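Reusing Shipping Boxes: Packing and Unpacking Study
Project report, second term
Group members: Janaína Quintana, Ji-hoon Woo, Mathis Bouvier

14 shares | 3 comments

1. Background

Our department gets a lot of small parts by mail, and most of the boxes go straight to recycling. Our project asked whether the same box could be used again for sending parts between the two buildings, and what makes a used box easy or hard to pack. Dae-han Sung supervised the work.

We limited ourselves to upright cardboard boxes with four top flaps. Flat mailers and padded envelopes were left out. Old shipping labels stayed on during the packing work – peeling them off took a layer of the cardboard with it on our first try.

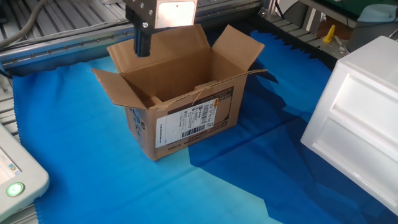 2. Flaps and fold lines

The flaps decide how much access there is to the inside. A flap that has been opened many times lies back by itself. A newer one springs up again and gets in the way of whatever is going in. We folded all four outward before packing and did not tape them down.

Tearing mostly starts along the fold line, where the cardboard is already weak. A ragged fold on one flap is not a reason to throw a box away. If two flaps next to each other are torn, the top no longer closes squarely and we set the box aside.

3. Work surface

We put a cloth under the box. On a bare table the bottom edges pick up grit, and a light box slides when something is pushed into it. Creases in the cloth matter less than we expected, except under a corner, where they make the box lean. Ye-rin Ahn suggested smoothing the cloth from the center out each time, and we kept doing that until the end of the project in July.

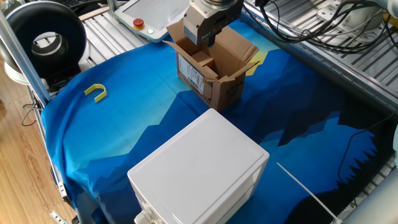 4. Dividers

Cardboard dividers keep small parts from knocking together, but they also fix the size of what can go in. Parts wider than a compartment had to travel in another box. We tried cutting dividers down to make larger spaces. The cut pieces would not stay upright, so we stopped.

The order of packing also made a difference. Filling the compartments at the back first left more room for the hand. When we began at the front, we kept catching our sleeves on parts already in place.

5. Cost and limits

Our budget was 60 dollars, spent on tape, blank labels and one extra cloth. We did not test boxes that had been damp, and we did not stack anything on top of a packed box.

6. Next steps

The next group should cover the old barcodes with a blank label before a box leaves the building. They should also agree on a place to store open boxes, as ours took up half a shelf.

Related reports
Gallegos: A Shelf for Short Offcuts
Sorting Mixed Screws by Hand
Mostine Workshop Layout, Part 2
Labels That Peel Cleanly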